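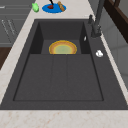 ## How smoke gets into food

Smoked cheese, smoked fish and smoked salt all taste a little like a campfire. No campfire was mixed into them. The taste comes from very small bits of matter that float in smoke and land on the food.

### What smoke is

Wood is made mostly of three materials: cellulose, hemicellulose and lignin. Cellulose and hemicellulose are built from sugars. Lignin is the stiff material that helps a tree stand up.

When wood gets hot enough, these materials break into smaller pieces. Some pieces are gases. Others are tiny drops of liquid or specks of solid. Smoke is the mixture of all of them, carried upward by warm air.

Most of the smoky taste comes from lignin. As it breaks apart it makes a group of chemicals called phenols. One of them, guaiacol (say "GWY-uh-kol"), has a strong smoky smell. The sugars in the wood break apart too, and some of their pieces smell sweet, like toast or caramel.

### Why the smoke sticks

Smoke does not soak far into most foods. It settles on the outside. Three things change how much stays there:

- **Water.** A slightly damp surface catches some smoke chemicals well, and they dissolve in it.
- **Fat.** Many phenols dissolve easily in fat. Cheese and oily fish pick up a strong taste for this reason.
- **Time.** The longer the food sits in smoke, the more lands on it. Too long, and the food tastes bitter.

### Hot smoking and cold smoking

In hot smoking, the food cooks while it is smoked. In cold smoking, the smoke is made in one box and travels through a pipe to another, so it cools on the way. Cold smoking suits foods that would melt, such as cheese and butter.

The smokehouse at Bondilwood has a cold room with 2 doors and space for 300 small cheeses. Its wood chips come from Mivside, where apple trees are pruned every winter. A full load of chips smolders slowly – it glows but makes no tall flames – and the cheeses are turned once, halfway through.

Cold smoking does not cook food, so germs can survive it. Raw meat and fish need extra steps, such as salting, and careful temperature checks by trained people.

### Smoke in a bottle

Some kitchens use liquid smoke. Smoke is passed through a cold tube, where part of it turns to liquid, in the same way that steam turns to water on a cold window. The tar is filtered out. The liquid that is left is strong, and a few drops will flavor a whole pot of beans.

### Try a smell test

Ask an adult to help. You need smoked paprika, plain paprika and two small cups.

1. Put one spoonful of each powder in its own cup.
2. Close your eyes and have the adult hand you one cup.
3. Hold it a short way from your nose and sniff gently.
4. Say which one it is, then try the other.

Smoked paprika is made from peppers dried over a wood fire. Plain paprika is usually dried with warm air or sunshine.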